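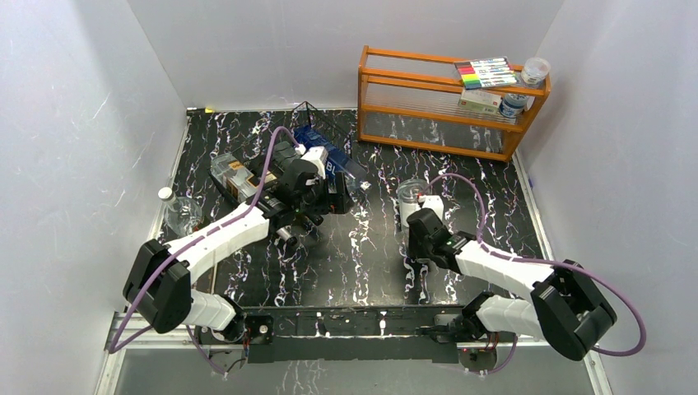
Tasby cell: both arms at the table, with the bottle and the cup out.

Tasby cell – upkeep meeting, April

We use cookies to remember your settings and see which pages get read. By staying on this page you agree to this. Accept / Manage choices

I took the notes again, so if something came out wrong, tell me before the next one and I'll fix it in the same file. We started at 9:30 and ran over, mostly my fault (the cable talk, sorry). Everyone from the bench side was there, and one person from Flillham was on the phone for the first half. The line was bad, so I've marked the bits where I'm going on what I think I heard.

Last month's notes

Read and okayed. One correction: I had written that the left arm was re-zeroed before the fingertip swap. It was the other way around. Tips first, then zero. I've changed it.

The open item on the lamp over the table got closed. We tried it lower, we tried it higher, and the glare on the black top just moves someplace else. It's staying where it is.

1. Cables

This took the longest. Both arms have the purple cable running in a loop on the outside, from down low all the way back up to the wrist, and the loops are a good loose size now. We'd had them much tighter in the winter and I didn't like it one bit. With the short loops, every time the left arm folded in toward its own base, the cable went stiff right at the wrist and you could watch the connector take the strain. So now they're generous, and the question was whether they're too generous.

My worry is the right side. That loop swings out past the elbow toward the wall, and on a long reach across the table it has somewhere to go and I'd like it not to. Somebody suggested a clip halfway along the upper segment. Somebody else pointed out that we had a clip there once and it rubbed a flat spot into the jacket. Both true! We settled on a soft strap, done up loosely enough to slide a finger under, on the right arm only. We run it like that until the next meeting and then look at the jacket with a flashlight.

Flillham asked (I think) whether we wanted the longer version of the cable. We said no thanks, the length is fine. They're sending 2 spares of the one we have.

To do: strap on the right arm, me, this week. Spares go in the drawer under the bench and please not in the drawer with the tape.

2. Base mounts and the bar

All the mount bolts were checked with the torque wrench and one on the left base took a little more turn than I would have liked. It wasn't loose. It just wasn't where we had left it. I put a paint stripe across the head and onto the mount, and if the stripe splits we'll know. I'd like a stripe on every bolt along that bar and people were okay with it, so that's happening too.

There was a short back-and-forth about whether to check the bar after every shift. I said that was too much, and we ended up with every 100 hours of running. The hour counter is on the main screen, second page down, and you don't need the service login to see it.

3. Fingertips and grip force

The tips on both grippers have been on since the last swap and they look decent. We pulled the left ones and wiped them, and there was a shiny patch starting on the inside face of one. It's early. The plan is to leave them on and take a close-up of the same patch each time we clean, so we can compare and quit arguing from memory.

Grip force was the more interesting part. We've been running the close at 70 percent for everything, which was picked ages ago when all we handled was blocks. Bottles are a different deal. A hard plastic cap will take it just fine, but a thin cup won't, and the arm has no idea which of the two it has. I want one setting for caps and glass necks and a lower one for anything you could squash with your hand. Seol's software allows a setting per object, so it's only typing. Nobody was against it, and the only grumble was over who gets to do the typing.

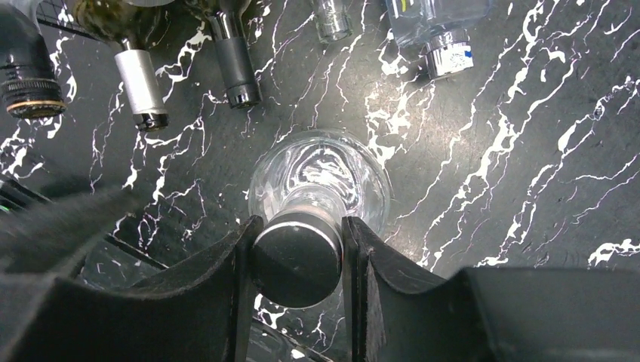 For the caps themselves we went over how the approach ought to look from the wrist. What I want to see before the fingers close is the cap sitting evenly between them, with the same sliver of table on the left and on the right. If it's off to one side, one finger lands first and pushes, and a tall bottle doesn't need much of a push. We used to fix that by eye, by nudging the teach point, and then it would creep again over a couple of weeks. The new way is to redo the camera-to-gripper check first and only touch the teach point if the check comes out clean. It's slower the first time and then you're done.

Also, big flat caps are the easy ones. The camera gets a nice round shape and there's plenty to hold. Clear glass is where it gets confused, what with all the reflections in the shoulders and the white veins of the tabletop coming through. I asked if we could put a plain mat down just for calibration. Yes, we can, there's a gray one in the closet. It comes off again afterward, and whoever put it down takes it off. We left it on once and then couldn't work out why the afternoon's pictures looked so different.

4. Wrist camera cleaning

Dry cloth, the blue packet, both wrists, at the start of the day. I know, I say this every month. Please don't use the bench spray, it leaves a film that you can't see until the light hits it from the side. If there's a smudge that won't come off dry, leave it and tell me.

We talked about focus too. Things right up at the fingertips come out soft on one side, and that's how the lens is, it's set for a bit farther out. Praltberg offers a closer lens, but changing it means calibrating from scratch and I would rather get the cable business settled first. Parked until summer.

5. Things on the table and the shelf

A small item but it came up. The spread of stuff we use has grown a lot, and the arms need room to swing. Agreed rule: before you hit start, walk both arms slowly through their full reach by hand mode, and whatever gets brushed gets moved. Same goes for the shelf in the back right corner. Anything standing up on the top rail has to be something you wouldn't mind seeing on the floor. Glass stays down on the table.

Somebody asked for a printed layout sheet showing what goes where. I said I'd try one, though the layouts change so often that I'm not sure it'll survive a month.

6. Stops and faults

The log had 13 stops since last time. I went through them all with a cup of coffee. Most were somebody pressing pause for a good reason. Of the others, the one I care about is the right wrist dropping its connection for a second and coming back by itself. It has happened on long reaches, which puts me right back at item 1 and that loop. It could also be the plug. I'm going to reseat the plug before the strap goes on, run it for a day, then do the strap, so we're not changing both things at once and learning nothing.

Flillham said they've seen the same dropout with a different cause, something about power at the base, but this was where the phone line got really bad. I'll email and ask them to write it out.

If you see it happen, note the time and roughly where the arm was. A scribble on the whiteboard is fine – just don't clear the fault and walk off.

7. Any other business

The stool with the bad wheel is gone, so quit looking for it.

We're low on the thin gloves in medium. Ordered.

There was a question about running the cell over lunch with no one in the room. The answer is still no.

Actions, so they're all in one place

Reseat the right wrist plug, run a day, then fit the strap – me.
Paint stripes on the rest of the bar bolts – bench side.
Two grip settings entered and tried on a cap and on a cup – bench side, with me watching the first few.
Email to Flillham about the dropout – me, today.
Layout sheet, first try – me, when I get to it.

We finished at 10:50. Next meeting is in May, same room, and I'll bring the flashlight.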